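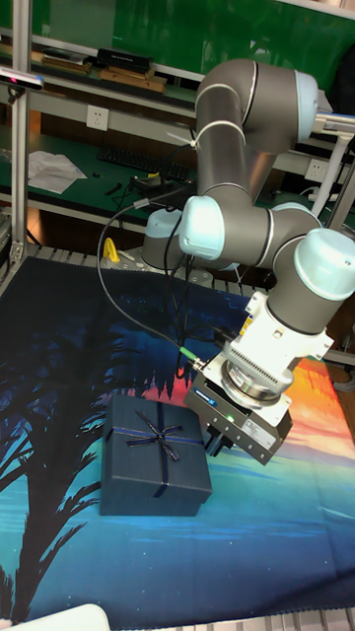
What wash temperature keeps a printed polyester fabric from fading?
Cold, 16 °C or whatever your tap gives, with a liquid detergent and no bleach.

gavex_mill – 12 replies, 498 views – 2 min read

iltik: Disagree on detergent. Powder is fine if it dissolves first. Fading on dye-sub prints is mostly UV. My Sallov panel hung in a south window and lost its reds by September.
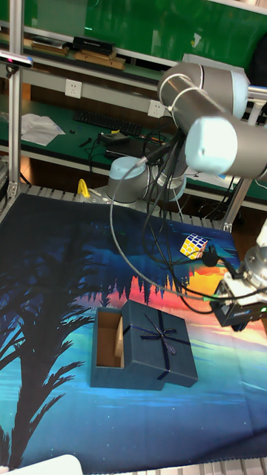
Sunset print with palm and tree line.

cui_textiles: Large areas of deep blue show creases more than fading. Roll on a tube, print side out. Folding leaves a line that steam only partly removes.

iltik: Print side in. Out picks up dust.

cui_textiles: Then wrap it. Print side in compresses the face on a narrow tube.

gavex_mill: Depends on tube diameter. I use 12 cm and see no difference either way. Ironing is a separate matter – low heat, from the back, with a cotton cloth between.

iltik: Agreed on the iron. Still not sold on liquid.

Share (12) | Contact | © Gavex Fabric Forum | Back to top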